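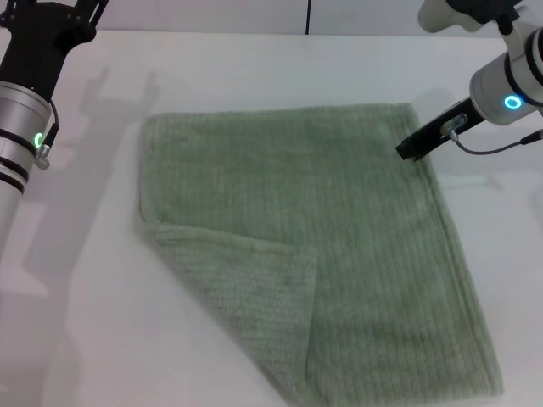

**Fahmy – Low Tide at Sornska**
12" vinyl / digital
Label: Flutport

Fahmy's second record for Flutport is a techno EP for people who like their techno to take its time, then apologise, then take a bit more. The opening track doesn't give you a kick drum until the moment most DJs would already be looking for the next record. Bear with it. The kick is very good when it arrives.

The EP was written over a winter in Sornska, in a rented flat above a shop selling outboard motors. You can hear the building on it if you listen on decent headphones. The low thump under "Carmont" is a radiator, sampled at four in the morning and pitched down until it behaved. Fahmy says it's the most reliable drum machine in the flat, and having heard the others we're inclined to agree.

**Tracklist**

A1. Low Tide
A2. Carmont
B1. Second Ferry
B2. Second Ferry (Zübeyde Tekin Remix)

"Low Tide" is the slow one. Dubby chords, a lot of hiss, a bassline that wanders off in the middle and comes back with no explanation. "Carmont" is the one you'll hear out, with the radiator doing most of the heavy lifting and an acid line that keeps threatening to become a tune. We've had it in our sets since March and it has cleared the floor only once, at a wedding, where we probably shouldn't have played it.

Over on the flip, "Second Ferry" is where Fahmy lets the synths off the lead. It has a proper breakdown, with strings, and we did have a conversation about the strings. The strings stayed. Zübeyde Tekin's remix takes them out again, doubles up the hats and turns the whole thing into 8 minutes of straight-faced peak-time business. If you only came for something to mix with, drop the needle on B2 and ignore everything we've said about patience.

**Format notes**

The vinyl is black, cut loud, 45rpm on both sides. Please check your turntable speed before writing to tell us the B-side is sluggish. It does sound quite nice at 33, to be fair, and one shop has been playing it that way all week. Sleeve artwork is by Maribeth Barredo, who was asked for something coastal and sent us a grey rectangle. It has grown on us. There's a printed inner with the full gear list, for those who read that sort of thing on the bus.

Digital comes as WAV, FLAC or MP3. Buying the record gets you the download as well, and the code is on a slip inside the sleeve. It's a small slip. Look before you recycle anything.

**Price**

Vinyl: £18 plus postage
Digital: included with the vinyl, or pay what you like from £2

**Postage**

Records go out on Saturday mornings in stiff card mailers. If you're ordering more than one title we'll put them in the same box and charge you postage once. Bent corners do happen, so send us a photo and we'll sort out a replacement sleeve. We can't help with records left in hot cars.

**Shops and DJs**

Trade orders through the usual address. Promo requests should include a link to a mix, a radio show or some other sign of life.

Also on Flutport: Fahmy's first EP, vinyl sold out, digital still available. No repress planned, so please stop asking Maribeth. She only does the sleeves.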